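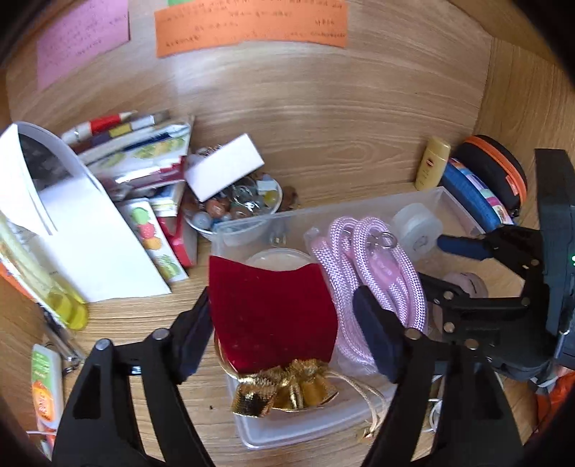 How long should I keep the paper copies of my seed-swap letters?
Three growing seasons has been plenty for me, and after that I keep only the ones that say where a seed came from.

I put that first so those of you reading on your phones over breakfast can get on with your day. The rest is me rambling, as usual.

Soledad Cárdenas wrote on Friday:
> Hello all, I joined the list in February and I am already buried.
> I have beans from four people, a tomato somebody called Nimimon,
> and letters to go with everything. My husband wants the letters gone
> by spring. What do the rest of you keep, and for how long? And do
> you write the name on the seed packet or only in a notebook? I would
> hate to mix things up in my very first year.
> Soledad

Dear Soledad (and everybody),

First of all, welcome! You wrote such a nice note and I'm sorry it sat over the weekend. We had my sister's family here and the kitchen table wasn't mine again until this morning.

I've been swapping for a long while now, and my notebook is up to entry 388, so I've had time to make most of the mistakes. The worst was the year I put all my faith in the notebook and wrote only numbers on the packets. Then I left the notebook out on the porch step in a thunderstorm. I spent that whole summer growing squash and waiting to find out which squash it was. Two of them I never did work out, and one was so good I still think about it.

So please write the name on the packet, and write it in pencil. Ink fades on me, and it runs if the packet gets damp. I put the name, the year, and the initials of whoever sent it. If there's room I add one word about the plant, like "tall" or "early" – you'd be surprised how much one word helps when you're standing there in March with cold hands. Then the same goes in the notebook, with the longer story.

As for the letters, your husband has a point, though don't tell him I said so. When a letter comes I copy the useful part into the notebook the same day, if I can. Planting dates, how far apart, whether it crossed with the neighbor's. The letter goes into a shoebox for that year. When the box gets to be three years old I sit down with a pot of coffee and go through it. Last winter I had 65 letters in one box and kept 7. Those were the ones with family history in them, such as the long one about the Doãn bean and how it got carried from one yard to the next.

About your tomato: I grew Nimimon twice. It's slow to start and you'll think it has given up, but give it a deep pot and keep it out of the wind and it comes along nicely by July. Mine cracked after heavy rain, so pick a little early if there's a storm on the way. I'd save seed from the second or third cluster. If anybody has had better luck with the cracking I would love to hear it.

One more thing for the whole list. I still owe Didard peas to two people who wrote before the holidays. I haven't forgotten you, I only ran out of the small envelopes. They'll go out this week.

Warmly, and happy sowing,
Your pea lady in the valley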